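Border talks in Tamel: does anyone expect a deal this time?

Forum: World Politics > Diplomacy

gfarkas_41
Posted 8:12 am
The foreign ministers of Zendero and Gralero are supposed to sit down in Tamel on Monday. It will be the first direct meeting in four years. Both governments say the agenda is limited to the river crossings and the prisoner lists, and neither will touch the question of who controls the Kasprzak valley. I followed the last round closely and I don't see what has changed. Same mediators, same text, and on the Gralero side a coalition that can't lose a single vote.

Győző

ritu.awasthi
Posted 8:40 am
The coalition is the thing that changed. Last time the farmers' party was in it and they would have walked out over any crossing deal. Now they are in opposition. Prime Minister Oprea can sign something small and survive it. I would put a crossings deal at better than even.

lowwater
Posted 8:55 am
Ritu, you said better than even last time too.

ritu.awasthi
Posted 9:03 am
I did, and I was wrong. The farmers' party was why.

vpolishchuk
Posted 9:31 am
I lived in the valley until January and still have family on the Zendero bank. People there care about the crossings more than the flag question. Two bridges are closed to cars and the third opens for a few hours in the morning. My aunt needs a permit to visit a cemetery she can see from her kitchen. If the ministers come back with longer hours and nothing else, it will be called a failure in the papers and people at home will be glad of it. 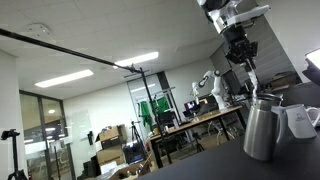 What are the ministers allowed to sign without going back to their parliaments?
Technical agreements, meaning opening hours, permits, customs posts and the exchange of prisoners. Anything that moves the line on the map needs a vote in both capitals, and in Gralero it needs a referendum after that.

gfarkas_41
Posted 10:02 am
Fair enough on the hours. But the technical agreements have a bad record. The last one promised 3267 permits in the first month. By the time it was suspended, around 40 had been handed out, and most of those went to officials. A signature in Tamel doesn't put anyone at a desk stamping forms.

My Hau
Posted 10:20 am
The permit numbers are from the Zendero side only. Gralero issued its own and counted them separately, so be careful with that comparison. I agree it went badly. I don't agree that it was a fraud from the start, which is how it usually gets told here.

gfarkas_41
Posted 10:26 am
I didn't say fraud. I said bad record.

My Hau
Posted 10:31 am
OK, then we mostly agree.

lowwater
Posted 11:15 am
What bothers me is the mediators. They keep asking for a small step first so there is trust for the big step. We have had small steps for years. Each side uses them to show visitors how reasonable it is, and then the valley question goes back in the drawer. I would rather they spent one whole round on the valley and failed at it in public. At least we would learn what each government really wants.

vpolishchuk
Posted 11:48 am
I understand the argument but you don't live next to the checkpoint. When the round before last failed in public, the third bridge was shut for weeks and the bus stopped running. My cousin missed most of a school term.

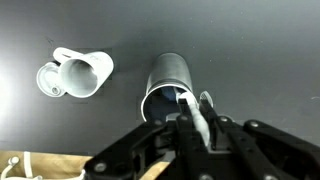

She did the rest of it by mail, which worked for history and not at all for chemistry. So when someone says let them fail, I want to know who pays for it. It won't be the ministers.

lowwater
Posted 12:05 pm
I take the point about the bridge. I still think the small steps have become a way of avoiding the subject. Both can be true.

ritu.awasthi
Posted 12:22 pm
One thing to watch is whether they hold a joint press conference. Last time they gave separate ones in separate hotels, and we knew from the schedule it was over before anyone spoke.

gfarkas_41
Posted 12:37 pm
The schedule the host put out has one room booked for 4 pm and no names next to it. I'll post again when they fill that in.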